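# Caps first, bottles after

*A conversation with Raluca Bogdan about sorting at the Rurkuvard repair and reuse room*

When I came to Rurkuvard at nine in the morning, Raluca Bogdan was already at the long table with her sleeves rolled up. She has run the bottle sorting here for three years. Before that she worked in the office of Prena, a small packaging firm, and she told me that in all that time she never once looked carefully at a bottle cap.

"I knew the prices of them," she said. "A box of 1000, I could tell you the price. But how it sits on the neck, how it opens, I did not know."

The first rule of the room is that the cap comes off. People bring their bottles closed, often very tightly, and a closed bottle is full of air and takes up too much space in the sack. Raluca prefers to hold the bottle slanting, with the neck down, and to take the cap with the other hand.
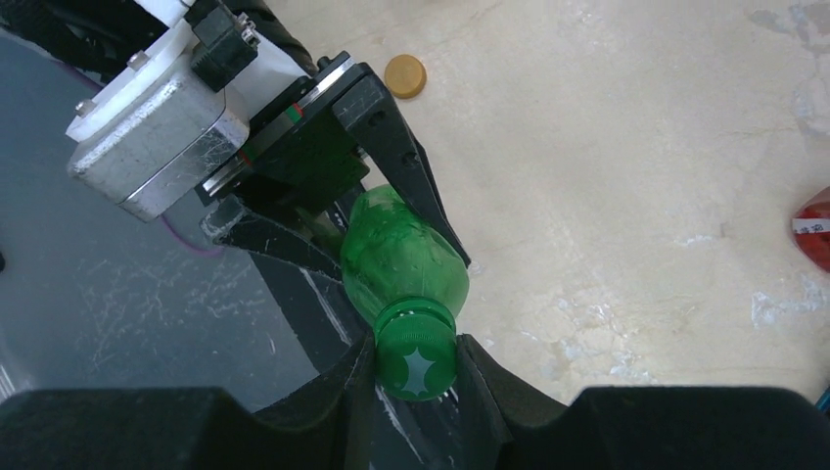

"You must hold the bottle near the shoulder," she went on. "If you hold it in the middle, it bends, and the cap does not move. New people always squeeze the middle. I did this also, for weeks."

I asked her if all green bottles are put together. She shook her head. Soft drink bottles of green plastic have their own sack, and clear ones have another. The clear ones are wanted more, so they are kept cleaner, and she looks at each of them before it goes in. Labels she leaves for the afternoon, when Urmas Eglītis comes with his knife and his radio.

Does she have a favourite cap? She laughed at this question, but she had an answer ready. She likes a cap which has something to read on it.

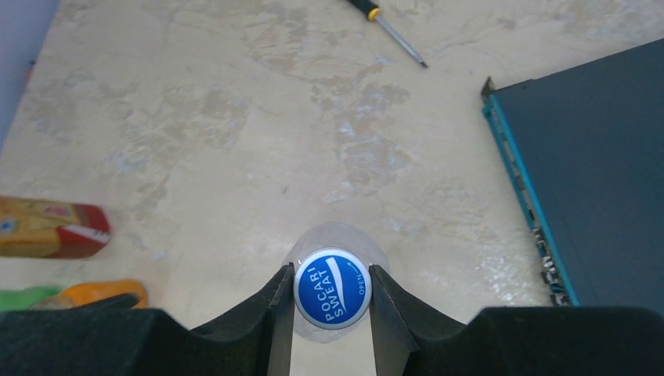
*Page last changed: September*

"The blue ones from Pocari Sweat, for example. They have an arrow, and the word OPEN. I find this very polite — somebody thought about the person who will stand there with the bottle and not know which way to turn."

Caps are sorted by colour and then by size. Urmas would like to do it the other way round, and they have discussed this many times. His argument is that the size decides where the cap can be used again. Hers is that colour is quicker for the eye, and that a tired person at the end of the morning can still see what is green.

"We tried his way in spring," she said. "We had 43 sacks waiting in the corridor. Then we returned to my way. He will tell you another story."

He did, in fact. When I met Urmas later at the door, he said that the sacks were waiting because the van from Olier was broken, and that the sorting was going perfectly well.

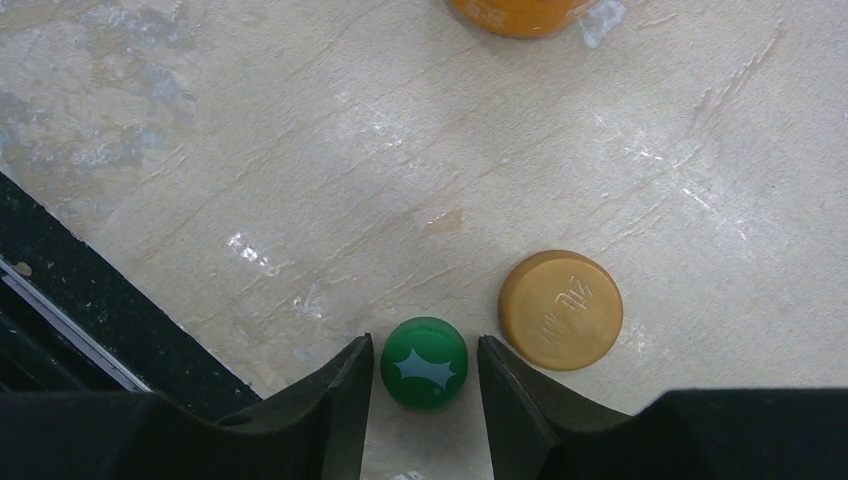 Small caps give her the most trouble. They roll, and they are difficult to pick up from a smooth table if your nails are short. Raluca puts them down flat and works with two fingers, one from each side. A wider cap is easier, but it can hide a small one under it, so she spreads everything out before she starts to pick.

Where do the caps go afterwards? Most of them to Lacerda, a workshop which melts them into plates for stools and shelves. Raluca has one such stool at home. It was supposed to be green, she told me, but there is an orange spot in the seat.

"Urmas says this is my fault, because I sort by colour and I missed one. Maybe so. I sit on it every evening."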